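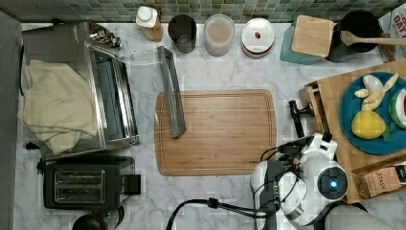
What does a fair comparison of two grippers require? The same arm, the same controller settings, the same objects in the same starting places, and enough trials per task to separate a real difference from luck.

Chapter 11
Comparing Grippers on Kitchen Tasks

A gripper data sheet lists stroke, force and payload. None of these predicts how the hand will behave next to a toaster oven with its door open. Clearance matters as much as force – a wide casing may keep the fingers from reaching a low shelf at all. In this chapter we follow the Ondale protocol, written by Shona Cruickshank and Ming-te Yen, which scores each hand on reach, grasp and release.

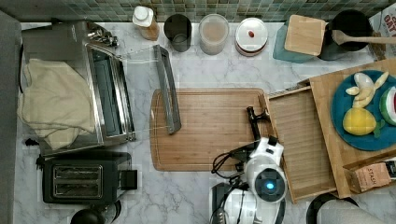 11.1 Setting Up the Trials

Each gripper is run for 60 trials at 80 percent of rated speed. Objects go back to marked positions after every trial. A grasp counts when the object is held clear of the surface for 2 seconds. Dropped objects are scored as failures, even if the task is later completed.

Camera placement is fixed before the first trial and not changed. An overhead view shows position well and height poorly, so a second, lower view is used for scoring contact. The two views should overlap across the whole work area.
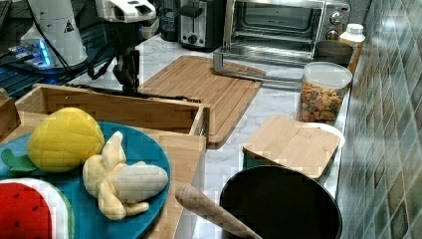 Figure 11.1 Side view of the counter, with soft toy food on a plate and a pot in the foreground.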